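The Urkura Stone and the Trouble With Footnotes

So I finally finished the Fleury book. It took me most of January, and I went in wanting to like it, because three different people had told me this was the one that would change my mind about lost civilizations. It didn't. I did fill half a notebook, though, so here's what I made of it.

The claim, if you've missed it: a carved stone found near a dry lake called Urkura records a visit by "shining teachers" who gave people farming, metalwork and a calendar. Fleury says the stone was dug up in 1942, copied by hand, and then lost. What we have is the copy. More exactly, what we have is a redrawing of the copy, printed on page 100, and it's been cleaned up by the author's own illustrator.

You can probably guess where I got off the bus.

Who read the stone?

The translation carries the entire book, and I couldn't find out who made it. Chapter two says "scholars agree." Chapter five says "the accepted reading." I went to the notes at the back, and the notes for both chapters point to an earlier book by Fleury. I got hold of that one through the library. It says "scholars agree."

There are 2374 signs on the stone by his count, and he translates eleven lines. What do the rest say? If I had a message from the shining teachers I think I'd want to hear all of it. My bet is barley. Old writing has an awful lot of barley in it, and lists of sheep, and who owes whom.

The calendar business

This is the part everyone quotes. Multiply the marks on the left side by the marks on the right, drop the ones he calls decorative, and you get 1157, which he says is a "cycle of return." Return of what, he never pins down. Four pages later the decorative marks are back in, because he needs them for a star chart.

I tried the same trick with the number of pages in the book and my old street address. I got within two of his figure on the third try. Maybe I'm a shining teacher.

I read a bit of this out loud at dinner on Saturday and got told, fairly, that I was being smug. Annatjie Ngubane said that people don't come to a book like this for the arithmetic. They want to feel that somebody once knew what was going on. I can respect that. I'd still like to see the stone.
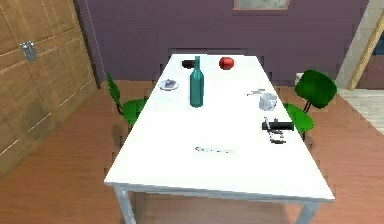 What I'd read instead

Almost any plain museum guide to early writing. They're dry, but they show you the photo, the sign list and the translator's name, and when a word is a guess they put a question mark next to it. Fleury doesn't use one question mark in the entire translation.

He has a sequel coming, on the Tesby tunnels. I've already been offered a loan copy. I'll probably take it, and I'm going to start with the notes this time.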